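Ranunik Surgical Skills Programme
Progress report to the Donati Fund
Submitted by Ekkachai Rungrueang, programme coordinator
17/12/2024

Dear members of the Fund,

I am pleased to report on the second part of our work, which concerns the closing of small wounds in soft tissue. As you will remember, your support began in April and it covers the suturing exercises, the materials and the time of the teachers.

The main change in this period is the order of the exercises. Before, our trainees started with long wounds and many stitches. The teachers found that the faults made at the first stitch were then repeated along the whole wound. We now begin with one short, narrow incision, and the trainee must place the stitch at its lower end and tie it well before going on to anything longer. Each trainee has 30 minutes for this exercise and may repeat it up to 10 times during the course.

The teachers look at three points: where the needle enters, how the thread is handled, and how the knot lies on the tissue. The second point gives the most difficulty. A very fine thread is easily lost from sight, and when there is blood at the wound the place of the stitch can be covered.

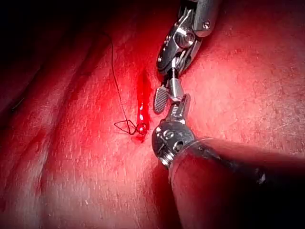

For this reason we have asked the trainees to keep the loop beside the wound and to leave it open until they are sure of both ends. It is a slow way to work, and some of the more experienced trainees did not like it at the beginning. After some weeks the teachers reported fewer tangled threads, and we have decided to keep the rule for the next group also.

A second difficulty is the folds of the tissue. On a flat practice pad the light is even, but on real tissue one side of a fold is bright and the crease next to it is dark. Trainees who did well on the pads sometimes lost confidence here. We have therefore shortened the work on pads and given this time to the tissue exercises.

Attendance was good. We accepted 20 trainees and 2 of them had to stop for reasons of work; both have been offered a place in the next course. The thread and needles from Prellico arrived later than agreed, so the first sessions were done with our old stock. This had no effect on the budget.

Not everything is finished. The written guide for teachers exists only as a draft, and the chapter about knots must be written again because of the change described above. The assessment sheet is also too long. Our partners at Ramano have offered to test a shorter one with their own trainees.

In the next period we plan to complete the guide, to move from the single stitch to the continuous suture, and to compare the results of the two groups. I will send the detailed list of costs separately.

With kind regards,
Ekkachai Rungrueang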